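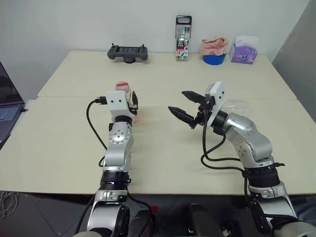 The long table, both halves. Clear lid lying flat near the join, look for the shine on the rim.

The long table at Plernside
Delphine Nguyen-Tran
1 June 2023 · 3 min read

Quick gallery page, done in a rush before the train. Notes on the table below.

THE TABLES
Two light beige ones pushed together, the back one against the white wall. Came via Oyelaran, who were clearing out a meeting room in February and wanted them gone by the end of the week. Carried up in two goes, legs off, legs back on, one leg on the wrong way round for a while. You still get the seam across the middle and I've given up on it. Pens find it. Paper doesn't mind unless you're writing right over the top, in which case shift along a bit.

Before this we had one small table and a lot of stuff on the floor. Much prefer the long one. You can leave a job out at one end and start something else at the other, and I've stopped eating lunch on the windowsill.

THE LID
Clear, round, plastic. Nearly invisible on the beige. I've lost it twice on a table with hardly anywhere to hide. Was going to put a dot of tape on the edge, havent done it. If you are putting things away and a tub comes up short, run your hand over the table before you go through the bin.

THE RED ONE
See-through, pinky red, redder band near the top. My favourite thing on the table by miles. Throws a bit of red onto the tabletop next to it, which I could look at all afternoon. Several people have asked where to get one and I don't know, it was in a mixed box with no label. If you recognise it say so in the comments.

THE BACK ROW
Odds and ends live along the wall so the front stays free. Dark grey game controller at the left end. It stays at the left end please, I reach for it without looking. Other bits get swapped about and I'm not fussed about the order, only that they stay in a row and not in a heap.

I did price up a shelf from Dresard for the back row but the wall is so nice and plain I went off the idea. Maybe a low one. Maybe nothing.

THE WALL
Plain white, and staying that way. Someone suggested a pinboard. No. Wiped down last month with the Geltell stuff, which smells of pears and did the job. Same for the tabletops, soft cloth, no scourers, they mark very easliy.

STILL TO DO
Felt pads for the legs, the front table creeps. Tape dot for the lid (see above). Something for the cables so sleeves don't catch. Stools, the ones we've got are a touch low and you end up with your elbows round your ears.

Back view from the door end next, once I've swept.

8 comments · 4 shares

Recent galleries
Dresard shelves, before and after
Tubs without lids, lids without tubs
Plernside stairs, the repaint
A drawer of 2000 buttons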